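I have been trying to learn my grandmother's dumpling soup for most of the winter, and I'm finally ready to write some of it down before I forget again. She never used a recipe. She had a blue notebook, but it's mostly phone numbers and the price of flour, and the one page that looks promising just says "as usual."

So I did what I always do and called Gintarė Mockus, who grew up two streets over from us in Urndale and ate at our table more often than at her own. She remembers the broth as sour. I remember it as sweet! We went back and forth on this for most of an evening, and then she said, what about the pickled beets, and I had to go sit down. Of course it was the beets. A splash of the juice, right at the end, with the heat off.

The dough is another story. I've made it with one egg, with two, with no egg and a spoonful of sour cream — the sour cream one is the best so far, but it tears if you look at it wrong. You want it rolled thin enough to see your hand through it (my hand, anyway, I have no idea about yours), and you have to let it rest first. I skipped the rest once in December and ended up with little gray erasers.

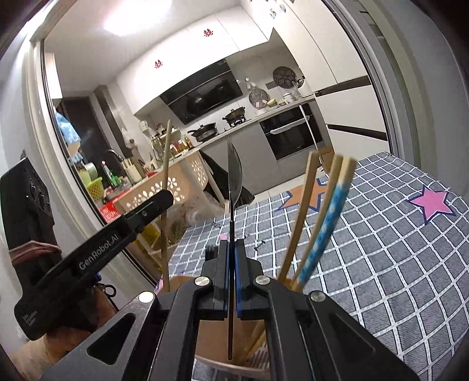
Chopsticks and a couple of other long-handled things.
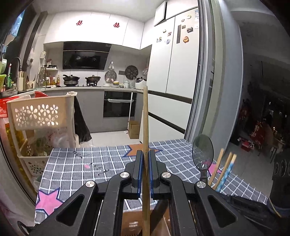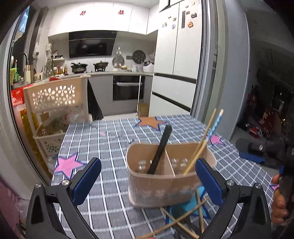
Page last changed: March 2023

Anyway, the filling. Grandma used pork and a lot of onion, more onion than you think is decent, chopped so fine it nearly melts. I weighed everything the last time, and the batch that tasted right had 391 grams of pork in it, so that's the number taped to my fridge now. Marjoram, black pepper, a little of the beet juice if you have any left over. Salt the onion first and squeeze it out in a towel.

Žydrūnas Koppel wrote to me after the last post to say his family boils theirs separately and never in the broth, or it goes cloudy. I tried it his way and he's right about the cloudiness, but I missed it! The soup looked like it came from a restaurant. I've gone back to dropping them straight in, lid half on, until they float and then a few minutes more.

Next I want to sort out the rye bread she served with it, the dark one with caraway. If anybody from Urndale remembers whether the bakery put molasses in theirs, please leave me a comment.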